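Review: Larkero Task Rules for Simulated Manipulation, second edition

I paid 70 dollars for a rulebook, which puts me in a small and poorly dressed club. It runs to 200 pages, of which I would fight to keep 25.

Those 25 are very good. Afroza Khondokar wrote the section on task definitions, and she writes like a person who has had to clean up after other people's benchmarks. Say what counts as done before the first run. Keep every failed run in the log. Fix the start pose or publish the range you drew it from. Write "turn the left lever" and then say how far, in which direction, and who decided. I had been doing maybe half of this and feeling smug about it.

The rest is padding of a high grade. Predodon, the checker that comes with the book, reads your task files and complains. On our faucet task it gave me 1381 warnings, nearly all of them the same warning about a missing unit. Degrees, as it happens. You can silence repeats with a setting described in an appendix the index doesn't know about.

It did catch two things I was glad of. Our success test looked at the final lever angle only, so an arm could swing the lever past the mark, drift back and collect full credit. And our left and right handles shared a joint name, which had made the results for "left" more of a group effort. 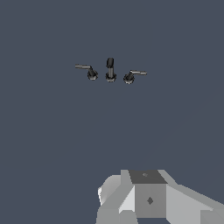 The chapter on scene dressing is the one I'd argue with. Larkero wants a bare version of every task tested first, with counters and clutter added later under a new version number. Fine by me. It then wants a signed form for each added object, down to the soap dish, and I have a life.

Compared with the Flivon guide, which is free and reads like a parking ticket, this one is clearer and much better on logging. Flivon still wins on contact settings, where Larkero offers a page and a half and wishes you luck.

Four stars out of five. Borrow a copy if you can, and find that appendix before you run the checker.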